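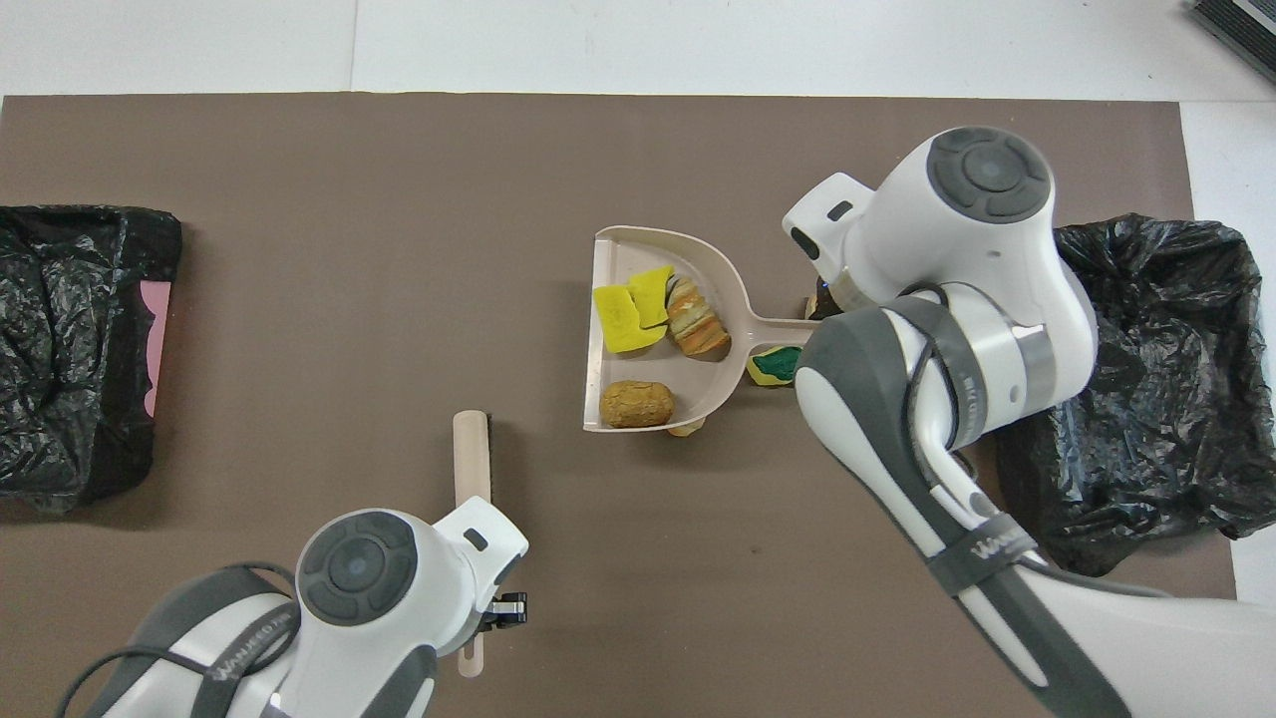
Figure 8.1 Table clearing: a dustpan and brush in use on a brown mat, with a lined bin at the left.

Chapter 8
Clearing and Cleaning Surfaces

Starting points
By the end of this chapter you should be able to:
clear a table of dry food waste using a dustpan and brush;
choose between dry and damp methods for a given surface;
line, fill and change a waste bin correctly;
keep cleaning tools in a fit state for the next user.

8.1 Why dry work comes first

A table at which people have eaten carries two kinds of soil. Loose soil consists of crumbs, crusts and pieces of bread or pastry that rest on the surface and can be lifted away. Held soil consists of grease, jam, dried drink and anything else that clings. The two are removed by different means, and the order matters. If a damp cloth is passed over a table that still holds crumbs, the crumbs take up water, break apart and spread into seams and corners.

For this reason every method in this book begins with dry clearing. Large pieces, such as the rolls in Figure 8.1, are taken up first. Smaller pieces are then brushed towards the dustpan in short strokes, working from the far side of the table to the near side. Long strokes throw crumbs on to the floor and should be avoided.

Tools used on tables must be kept apart from those used on floors. In the training kitchens at Totthorpe, table brushes hang on a separate rail and are washed at the end of each session. A brush that has touched the floor is not returned to that rail until it has been cleaned.

8.2 Sponges and scourers

Sponges have a short working life. The softer side is used for wiping and the rough side for soil that has dried on – never on polished or painted surfaces, which scratch easily. A sponge that has begun to crumble is thrown away with the dry waste.

8.3 Bins and liners

A liner should be large enough to fold well over the rim of the bin. Place the bin beside the work before clearing begins, so that a full dustpan need not be carried across the room. Lower the dustpan into the mouth of the liner before tipping it.

Activity 8A
Clear a table after a shared meal, using a dustpan and brush only. Note which kinds of soil remain when you have finished. Keep your notes, as they will be needed for the work on damp wiping in section 8.4.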